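Podavitz Guest Room Walk-Through, Gamenthorpe House
Date: 2019-07-18
Scope: bedrooms, furniture and fittings only. Kitchen gets its own sheet and, I expect, its own headache.

1. Door closes and latches without a shoulder
Pass. Squeaks in a way that will keep guests informed of each other's movements.

2. Smoke alarm sounds on test
Pass. Very much so. Apologies to the room below.

3. Window opens and stays open
Fail. Opens fine, then comes down like a guillotine. Sash stop was on the February list and is now on this one.

4. Hot water at basin, 100 degrees F or above within one minute
Pass.

5. Headboard secure to bed
Pass. Pulled it, leaned on it, pulled it again.

6. Clear walking width beside bed, 21 inches minimum
Pass, if you don't bring luggage.

7. Lamp cords, plugs and outlets undamaged
Pass. One outlet cover was put on upside down, which the code forgives and I don't.

8. Carpet edges and thresholds flat
Comment: the hallway strip outside has 18 tacks in it and two of them are working. Repair before Zivberg sends the next tour group.

9. Bedside furniture stable, no splinters, drawers run freely
See comments.
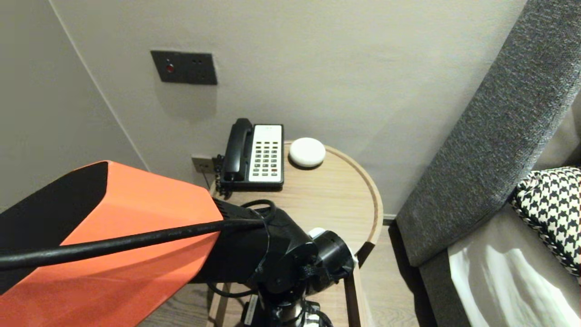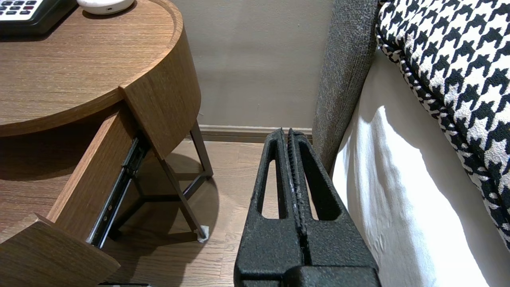 Comments on item 9: The Amato nightstands are the part of the refit everyone likes, and I'm not going to be the one to spoil it. Press down on the rim and nothing tips. My complaint is the drawer, which guests pull open in the dark and then meet with a shin. With it out, the black slide rail is exposed along the side, screws and all, so run a finger down it at each room turn and tighten anything that stands proud. Check the felt pad under the front leg as well — it's a tiny thing, and a floor refinish was quoted at $4,000. Keep the phone on the tabletop where it can be reached from bed. Rated pass, with the drawer to be left shut between guests.

10. Emergency card posted inside door
Fail. Card is posted. It shows the floor plan of a different building.

Reinspect items 3, 8 and 10.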